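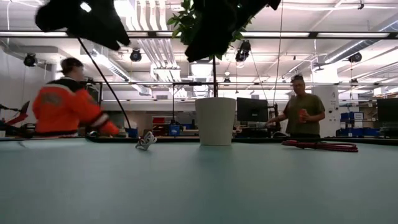

A potted plant on the bench, with the rest of the lab getting on with its day.

The house rules at Manetti fit on one laminated sheet, and the sheet is on its 12th version. Version one, issued in January, ran to 200 words and was mostly about safety glasses. The current one is shorter and a good deal more irritable.

Rule one says who may start an arm: whoever has checked that all the hands in reach are spoken for. Rule two says the stop button must be near enough to hit without getting up. Rule three concerns drinks, and has been rewritten more often than any other. Drinks are now allowed in the room but may not be set down on a work table, a wording that took two meetings and still leaves open what counts as setting down.

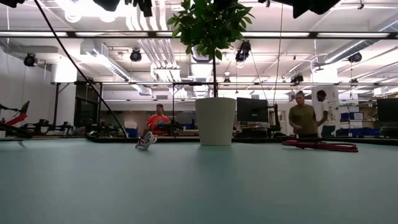 Words by the Workshop Desk
Sun 3 March

Cables get a section of their own. A loose one has to be coiled or clipped, and a coil left on a work table has to belong to the job. Atanasov, the firm that audits small labs like this one, likes to ask which job. Its inspectors carry a 10-page checklist and have the patience of people paid by the day.

The published standards are well meant and very long. They were written with cages and painted floor lines in mind, and they get vague at the point where a person at the next desk wants to lean over and fix a screen. Wodum, a supplier that sells training to go with its mounts, fills the gap with a course in which you practice walking around a table. Almost 200 people have passed it. One is said to have failed.

What seems to work is duller. Before each run, someone reads out five lines: area, cables, speed, stop, people. The people line means saying who is in the room, out loud, including those who are only there to talk about lunch. Mollico, which makes the software, offered to turn this into an app. Manetti kept the sheet, and version 13 is due once they settle the matter of the drinks.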